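About Furkport

Furkport supplies and maintains carpet for schools, offices and training rooms. The company was started by Jordan Catterall and Sebastião Furtado, who had both worked as floor installers, and it moved to its present unit in March 2018. We handle commercial flooring only.

Most of our work is low-pile carpet in speckled blue-grays. A mottled surface hides lint and light wear between cleanings, and a replaced section is harder to pick out than it would be in a solid color. We keep two ranges in stock. Sosine is the lighter grade, for classrooms and meeting rooms. Amaral is denser and is meant for corridors and entrances.

Floor marking is quoted separately. Yellow is the usual choice on a gray carpet, and it is the color we stock in quantity. Clients send a plan showing where the marked areas go, and we set them out from two fixed walls - never from the furniture.
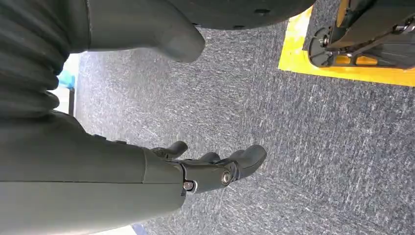 Edges and corners of a marked area get the most attention at inspection. They are checked on the day of installation and again after six weeks. Any lifting is corrected at no charge during that period. After that, repairs are billed under the maintenance contract or at the standard hourly rate.

Maintenance contracts cover vacuuming schedules, spot treatment, low-moisture cleaning and replacement of worn sections. Records for each site are kept in Wuvano, our job system, with the batch number of every delivery. We currently look after 376 rooms at 80 sites.

Sebastião runs installation and site surveys. Jordan is responsible for purchasing and contracts. Survey requests should include a floor plan, the subfloor type if known, and the hours when the room can be cleared. The survey calendar is closed for stocktaking during the first two weeks of November.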